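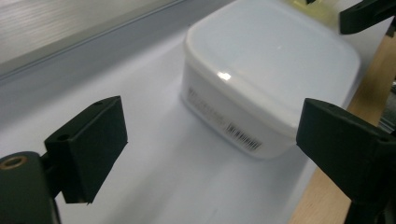 19th March. Visit to the Coltwood open day, notes written the same evening while I still remember the order of things. I went with Dalia Shehata, she took care of the talks and I took care of the demonstrations, so her part is missing from this entry and she will add it under mine. The demonstration I wanted to see most was the kitchen handling one, which they call Himel. The task is simple to say: take a closed food container, move it to a marked place, do not open the lid by accident. They had chosen a white plastic tub on a white surface, with a lid that is also white, a little translucent, and wider than the body. I think this is a hard choice on purpose. The seam under the lid is almost the only line which the eye can hold on to, and there is a glare spot on top near the corner. The barcode sticker on the front wall gives good contrast, but one can't count on a sticker when the tub is turned around.

What I understood about the method. A person holds the gripper in the hand and does the task many times, and the recordings are used to train the arm. Each task gets 200 recordings before they train anything. The person from Himel told me that they started last August with 40 and the arm learned to go to the tub but closed too early, on the corner of the lid. With 200 it is better. I asked if the quality matters more than the number and he said they throw away a recording when the operator hesitates in front of the object. I would like to know how they decide this, if it is by eye or by some measure of speed. He was called away and I did not get the answer.

I was allowed to try the hand-held gripper. My notes on this:

The fingers are dark green, chunky, with flat pads inside. For a flat wall this is fine. For the rounded corner of a tub I had to turn my wrist until both pads were parallel to the side walls, otherwise I felt that the tub wanted to rotate.

The mounting piece has a hole with a brass-colored metal insert. We should do the same on our own bracket. Ours has the screw directly in the plastic and the thread is already damaged on one side.

The trigger is heavier than I expected. After several minutes my thumb was tired. Our own is lighter but has more play, so I can't say that ours is better.

I made the same mistake as their first training, I closed on the lid. The lid overhangs the body only slightly, but this is enough. If the pads come in too high they push against the rim and not against the wall. Dalia did it correctly the first time. She came in low and lifted only after she felt both pads touch.

The arm demonstration was after lunch. They ran it in front of the visitors without a fence, with the speed reduced to 35 percent. I saw the arm put the tub on the mark four times and fail one time. In the failure it stopped above the lid, moved a little left and right, and then the operator pressed the stop. I was standing at the side where the gray metallic panel is and I had the impression that visitors moving near the panel disturbed it. This is only my impression. I asked if they record with different light and different people in the background, and the answer was "not yet enough."

Soliman had a table in the next room, they make force sensors for fingertips. I took the leaflet. The price is 400 for one pair without the electronics, and the electronics are sold separately, the price of this they did not want to say. The sensor is a thin plate that goes behind the pad. It would fit in our finger if we remove 2 mm from the pad, but I must measure this again because I did it from memory there. For a container with a soft wall I think we need something like this. When I squeezed the tub by hand the wall gave way quite early, and the lid can jump up at one corner when the body is deformed.

Fokov showed a sorting cell with suction. Very fast and very loud. It is not so interesting for our work, but the way they route the air hose along the arm is clean and I made a sketch of it on the back of the program. The sketch is in the blue folder.

Things to do from this visit:

Order heat-set inserts, brass, M3. Check first if there are some left in the drawer with the old printer parts.

Print one finger with a longer pad, so that there is more area below the lid when we grip.

Get one white tub with an overhanging lid and put it on the white board. Until now we tested only with colored boxes and I believe our results are too optimistic.

Write to Himel and ask again how they select the recordings. Dalia has the business card.

Repeat one of our runs with two people walking behind the table.

I still don't know if we should copy the heavy trigger. I will ask the others to try both before I change anything.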